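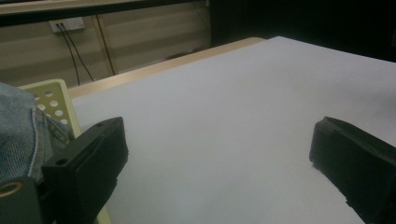 When does the new textile collection start in Bratura?
It starts in the second half of May, with 17 drop-off points open to all households.

The town council has signed a two-year agreement with Unda, which already runs the service in Zein. Residents can hand in clothing, bed linen and paired shoes. Torn items are accepted – carpets and pillows are not.

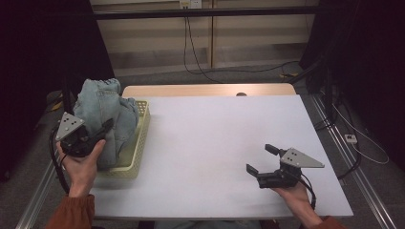
Jeans in a yellow basket.

Last year the trial in Zein brought in 181 tons of textiles, and denim made up a large share. Items that can't be worn again go to the Tralis plant for shredding.
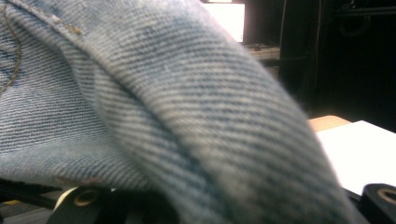 Bags and collection times

Each household will get a roll of free bags by mail. Extra rolls are kept at the library, which has 400 in stock. Please tie bags before leaving them, and don't put them beside a full container.
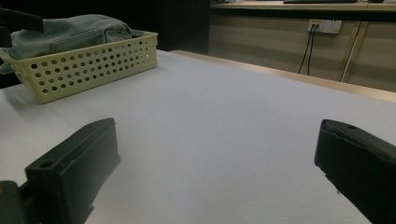 Bratura, Aug 7, 2018 – The council has approved 200 more bag rolls for the schools. Pickup from apartment buildings will be discussed at the next meeting.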